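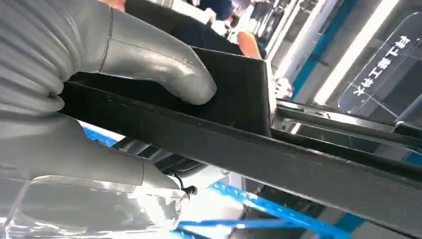

Ticket 3222
Subject: Plornis hand, upper finger creeps on tray hold, parallel gripper doesn't
Opened by: Kadir Şimşekoğlu
Assigned: Rüdiger Ackermann
Site: Salem
Status: open, waiting on vendor
Opened: 7 March 2023

Problem
Comparing the Plornis hand against the Skillance parallel gripper for black tray handling. Same arm, same wrist camera, same approach path. Hand picks fine. Once it's holding, upper finger slowly gives. Position readout drifts, motor current drops, then controller throws GRIP_SOFT and stops the arm. Skillance holds till you tell it not to.

Grip used: one finger on top of the tray, one underneath. No thumb. Rest of fingers parked.

Setup
Hand firmware as shipped. Force limit at 68 percent. Controller is the Bonberg box, loop at 200 Hz. Wrist cam on its own USB port, not through the hub. Tray empty for all of these.

Log, Kadir
Run A, hand, defaults. Fault on the first long hold.
Run B, same, rebooted controller before. Fault again.
Run C, force limit to 100. Holds longer, finger gets hot at the knuckle, then faults anyway. Not leaving it there.
Run D, swapped to Skillance. No fault. Ran it over lunch, still no fault.
Run E, hand back on, recalibrated fingers open/closed. Fault. So not calibration, or not only.

Also tried wiping the fingertips with alcohol, they're smooth and I figured slip. No change that I could see. Wrist video doesn't show the tray moving before the fault, just the number drifting. Could be too small to see at that resolution.

Reply, Rüdiger
Couple of things
1. What's the loop rate on the hand side? Bonberg at 200 doesn't mean the hand is listening at 200. If it drops packets it holds last command and then relaxes. Check the counter.
2. Are you in position mode or force mode after the pick? Position mode with a stiff tray will look exactly like this.
3. Check the little black connector down by the lower finger. Reseat it. Had a bad one on the earlier unit.
4. Please don't run 100 again, we only have the one hand.

Kadir
1. Hand side set to 100 Hz. Changed to match. Dropped packet counter was going up before, now flat. Fault still there but takes longer to show up.
2. Position mode. Didn't know it stays in that after close, manual says it switches. It does not switch.
3. Reseated. Clicked, was probably in all the way already.
4. ok

Run F, force mode sent by hand after close, limit back to 68, rates matched. Full hold, no fault.
Run G, same. No fault.
Run H, same but moving the arm along the rails insted of holding still. Fault near the end of travel. Upper finger again, never the lower one.

Rüdiger
H is interesting. Does the fault come when you decelerate? Tray has a raised rim on one side, if the fingertip rides toward it the angle changes and force mode will chase it. Try a slower ramp. If that fixes it then it's tuning and I'm fine calling it that.
Then do the exact same moves with the Skillance or the comparison is worthless. D was a static hold only, right?

Kadir
Yes static only, D doesn't count for moving.
Run J, hand, half the decel. No fault.
Run K, hand, normal decel, grip point moved in toward the tray center. No fault.
Run L, Skillance, normal decel, orignal grip point. No fault, tray tips a bit at the stop tho.

Where we are
Static fault: mode not switching after close, plus rate mismatch. Workaround is in the pick script, force mode now sent explicitly. Leave both in.
Moving fault: goes away with slower decel or a different grip point. Haven't tried both together.
Not understood: why always the upper finger. Asked Plornis support for the per-finger current tables and whether the mode switch is a known bug in this firmware.

Don't update the firmware till they answer. Next runs with a loaded tray, Rüdiger wants those done before the April decision on which one we buy more of.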